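Ultan Daly - notes for the patch notes talk
Room 2, keep it under the half hour. Water first, then slides.

Opening

Say hello. Say I work on Forneck, a hill-climb racing game made by Balusport, and that I write the patch notes. Wait for the sympathy.

Read out the worst line I ever published: "Various improvements to handling." Leave a pause. Those four words covered 42 separate changes, one of which made the Mughal hairpin impossible in the rain. Players found it in the time it takes to boil an egg. I found it by reading what they called me.

Ask who in the room reads patch notes. Ask who writes them. Expect fewer hands, lower down.

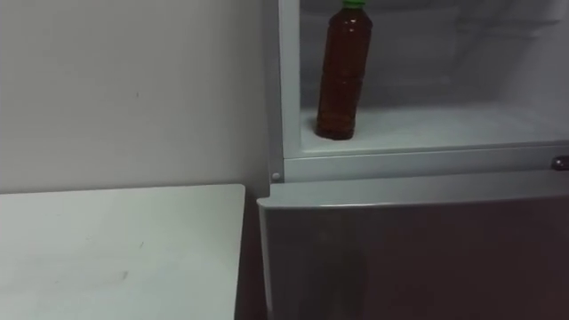
Where the notes come from. At Balusport every fix gets a ticket, and every ticket has a title written by a tired programmer at six in the evening. "Fix thing from before." "Tyres again." My job in July was to turn a heap of those into something a person could read on the sofa. I treat the ticket list like that fridge with its top compartment open: you stand there looking into it, letting the cold out, hoping dinner will suggest itself. Then you go and ask the programmer. Programmers will tell you anything if you ask about their own bug. (Don't do the voice. Did the voice last time.)

The rewind bug - slow down for this bit

Update 5 was meant to fix the rewind button. If you rewound during a pit stop, the car came back with the right fuel and somebody else's tyres. We fixed it. I wrote "Fixed an issue with rewind." Players took this to mean we had fixed the other issue with rewind, the one where the ghost car drives backwards, and we got a lot of very polite videos of a ghost car driving backwards.

What I should have written: "Rewinding during a pit stop no longer changes your tyres. The backwards ghost is still there and we are working on it." Two sentences. Took me a week to be allowed the second one.

Mention that the marketing side wanted the backwards ghost listed as a feature. Mention that it did quite well in the player poll.

Known issues

Put them at the top. People look for their own bug first, and if it isn't listed they report it, and then I read it, and then I am sad. After we moved the list up for Update 6 the forum went almost quiet, apart from the Ultero thread, which is its own weather system. Skip the Ultero thread unless asked. If asked, blame the wheel settings and move on. 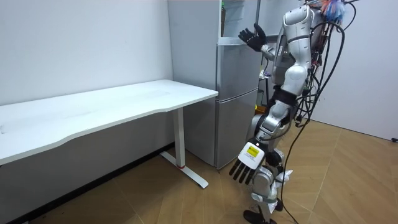

Questions

Likely ones: do we hide balance changes (no, we forget them, and I know how that sounds). Will the Mughal hairpin get its old camber back (can't say - look at the ceiling). Is the ghost fixed (it now drives sideways).

Leave the last slide up, the one with the email address. Check the spelling of the email address.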